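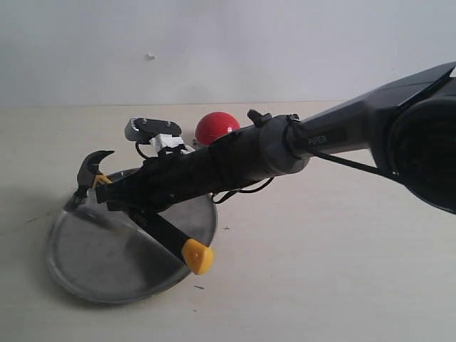 A PIPER arm over the steel pan, red ball behind the wrist.

Clillerell 3 is out, and the release notes say its planner now handles two-arm work "without task-specific tuning." We have read that sentence before, in the notes for version 2. Our own log for August has 129 planning calls on the bench, and in nearly half of them we ended up editing the collision margins by hand. If that isn't tuning, we would like to know what to call it.
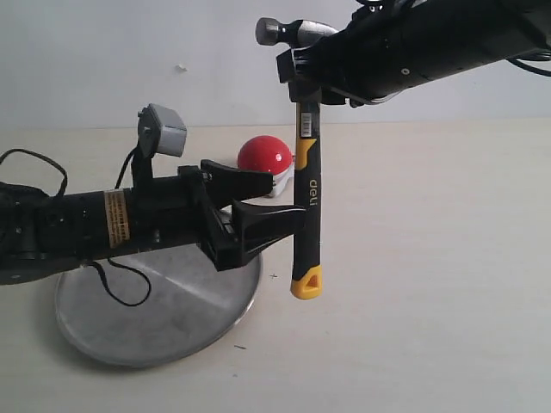
Issue 6

The hammer is a fair test. Clillerell models a held tool as a box around the whole thing, head and handle together, so the second arm is refused most of the useful approaches to the handle. Meseck, the free checker, takes a proper mesh and is slower. We'd take slower. The Siltanwood plugin promises both, but it quietly drops the mesh if the file is too big — the warning goes to a log few people open. 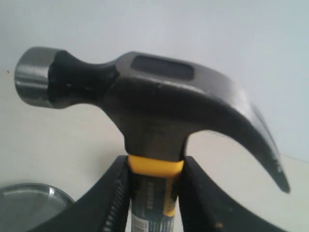 Wrist camera view: claw hammer gripped just below the yellow collar.

Perception got a new grasp score too. It looks at the finger area and says very little about a heavy head sitting above a narrow grip. A high number there tells you the jaws found the handle. Whether the tool will swing is left to you.

The Nic Aodha branch has a patch for the box problem, still unmerged. Wait for that before you upgrade, and keep your old config files.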